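Replacing a Leaky Shutoff Valve Under the Sink: Sort the Small Parts First

Print this page | E-mail this page 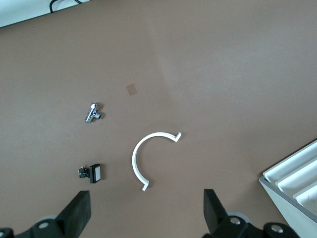 Small plumbing parts on a brown tabletop, with a shiny chrome fitting and a white plastic bracket.

By Flurina Pichler
Jun 9, 2025

Most of the time in a small plumbing repair goes to looking for parts. The wrench work on a shutoff valve takes a few minutes. Finding the right washer, or driving back to the store for a fitting in the other size, can take up the afternoon.

I do the sorting at a table before I get under the sink. A smooth, plain surface is best. Small parts show up on it, and a wipe with a damp cloth takes off the grit. Avoid a patterned tablecloth or a shop towel with loose threads, which catch in the fittings. If the table is one you care about, put down a sheet of cardboard, as chrome fittings have sharp edges on the threads and will scratch a finish.

Checking the threads

Look at every threaded end under a good light. Brass under the chrome is soft, and one flattened thread is enough to make the nut go on crooked. Run a fingernail around the threads. If it catches in the same place each time, that thread is damaged. Slight damage can be cleaned up with a thread file. If the thread is torn, throw the fitting out.

Next, screw the nut on by hand, dry. It should turn freely for at least two full turns. A nut that binds right away is either started crooked or the wrong size. Sink supply parts in this country are mostly 3/8 inch compression at the faucet side, but older houses have other sizes, and a fitting brought from overseas may have a different thread that seems to fit for one turn and then jams. Don't force it.

Old fittings from the junk drawer can be used again if they are clean. Soak them in plain white vinegar for an hour to loosen the scale, then scrub with an old toothbrush and rinse. Don't leave chrome in vinegar overnight. I did that once and the finish went cloudy.

Elbow, tee or straight

An angle valve turns the water 90 degrees and goes where the pipe comes out of the wall. A straight valve goes where the pipe comes up through the floor. A tee splits one line into two, for a dishwasher or a second faucet. They look a lot alike in a drawer. If you are not certain what the old part was, take it to the store with you. A phone picture is less use than you would think – you can't test a thread against a picture.

Plastic clips and brackets

Plastic pipe brackets shaped like a C snap over the pipe and hold it off the wall. Before you use one, squeeze the open ends together gently. Old plastic turns brittle and will crack, and it is better that it cracks in your hand than after you have screwed it down.

Fasten the bracket to the wall first and press the pipe in afterward. On drywall use an anchor. In the back of a cabinet a short wood screw is enough, but check its length against the thickness of the panel. In cold weather, set plastic clips in warm water for 10 minutes and they will go on easier. My neighbor Ravindra Sengar does this every December when he puts his outdoor pipe covers up.

Putting it together

Shut off the water at the main and open the faucet to let the pressure out. Put a shallow pan and an old towel under the valve. There will be water left in the line even with the main off.

Hold the valve body with one wrench and turn the nut with a second one. If you use only one wrench, you twist the pipe in the wall. Wrap the jaws with a strip of cloth or masking tape to protect the chrome.

Thread tape goes on tapered pipe threads only, three or four wraps, in the direction the fitting turns. It does not belong on compression threads, where the seal is made by the brass ring. Tighten a compression nut by hand and then about three-quarters of a turn more. Turn the water on slowly and wipe the joint with a dry paper towel. A wet spot means another eighth of a turn.

Check again the next morning. A slow leak may not show up in the first hour.

Storing what is left over

Put the spare parts away the same day. I use zip bags with the size written on a square of tape. Guilan Peng wrote in to say that she screws the matching nut onto each fitting before it goes in the bag, which protects the threads and keeps the pair together. I have started doing the same. Rings and rubber washers get their own bag, as rubber can leave a mark on plastic if it sits against it for years.

Keep one spare supply hose and one spare angle valve in the house. The day you need them is usually a day the store is closed.

Filed under: Plumbing, Small Repairs, Kitchen and Bath

Related tips
Cleaning a Faucet Aerator
What to Keep in a Plumbing Drawer
Loosening a Stuck Compression Nut
How to Find the Main Shutoff in an Older House
Quieting a Pipe That Knocks

Print this page | E-mail this page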